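Bench and Table Cleaning Tips I've Stopped Believing

Every February, when the kitchen gets a proper going-over, somebody sends me a new miracle for pale surfaces. Most of them are vinegar.

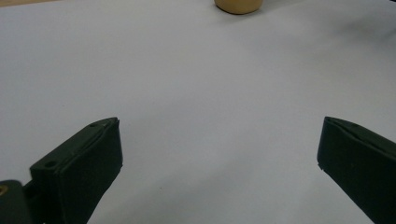
Bicarb and vinegar together

It fizzes, and people take the fizz for cleaning. Mix the two and you've mostly made salty water. Use bicarb as a damp paste on a tea stain, wipe it off, and leave the vinegar for the kettle.

Lemon on everything

Fine on a chopping board. Keep it well away from marble or limestone, whatever colour they are, as the acid etches the polish and no amount of rubbing brings it back.

"Streak-free" sprays

I paid for a bottle of Stemel on Chutima Khamphan's say-so and got streaks. Warm water, one drop of dish soap and a second cloth rinsed in plain water did a better job. Dry with an old tea towel.

Magic sponges

They do work, by sanding. On a matte finish you can end up with a shiny patch that looks worse than the mark did. Try one under the overhang first.

Hot pans

Makers' heat ratings don't impress me much. Use a trivet. Mine cost 3 dollars at the op shop.

Turmeric

Soap, then sunlight if you can get the thing outside. I've yet to meet a spray that shifts it.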